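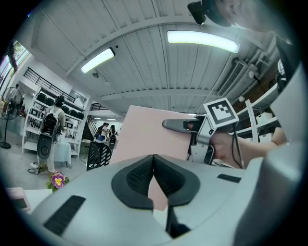
Lorumska Hand-Held Gripper
Research equipment from Tukimdale

The Lorumska is a hand-held gripper for recording manipulation tasks without a robot on site. Operators work with one in each hand or in pairs, and the recordings are used to train two-arm policies.

In the Plarero study, policies trained on some 3,000 demonstrations completed board handling in 9 of 10 trials. Results were weaker when the board was turned more than once.

Supplied as a set of 2 grippers with textured rubber finger pads, marker plates and cables. Spare pads are sold in packs of 5.

Availability: on request
Lead time: 9 weeks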